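Friendship Link Group – minutes, 1/24/23

I took the notes again, so blame me for the spelling. We had a good turnout, plus two on the phone from Parnden.

1. Visit of the Trudwood delegation

The big news is that they've accepted! The Trudwood council voted to send its party to Sturnwood in April, and their letter (very warm, two pages) asks for talks on trade and student exchange. I read it out loud and we all liked the tone. 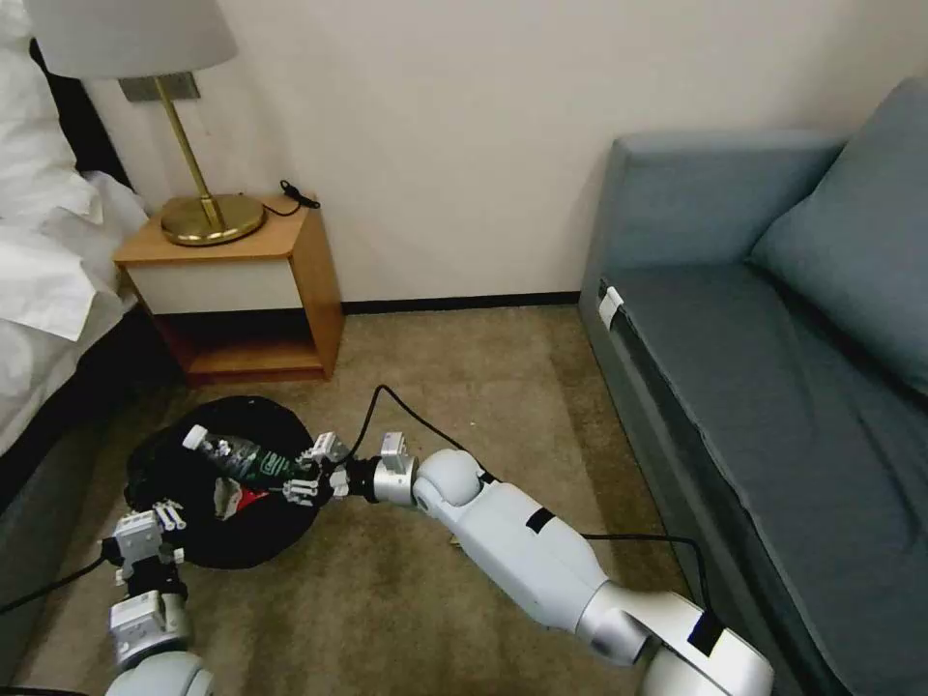 2. Joint statement

We went through the draft line by line. Parnden wants "lasting partnership" and Trudwood prefers "close cooperation" – I'll send both versions around and we'll pick one by email.
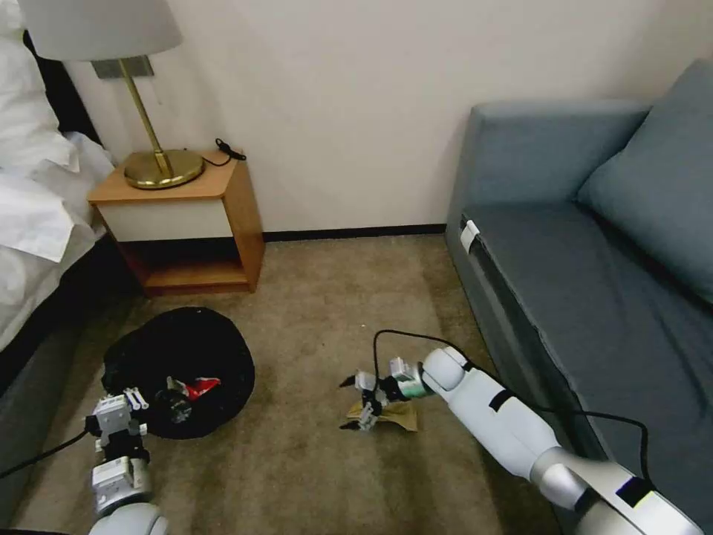

Bed, nightstand and carpet

3. Money

The exchange fund stands at $521. We agreed to spend $300 on the welcome dinner and keep the rest for printing.

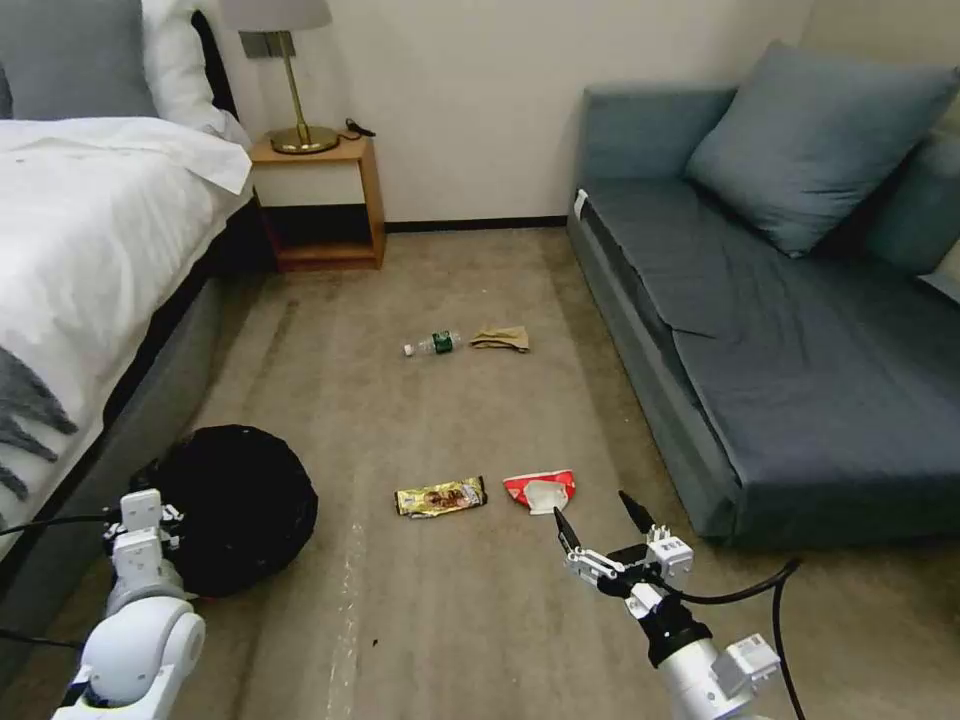

Floor between the bed and the sofa

4. Quan Hall

Quan Hall seats 52, so the signing will have to be by invitation. I said I'd draw up the list,

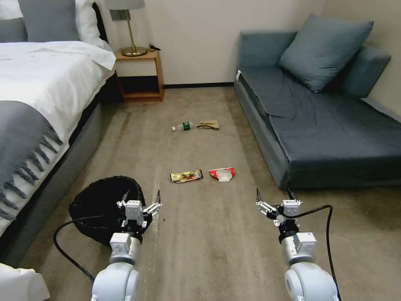
and I'd like names from both councils before we meet again. Flags and the order of speeches were held over.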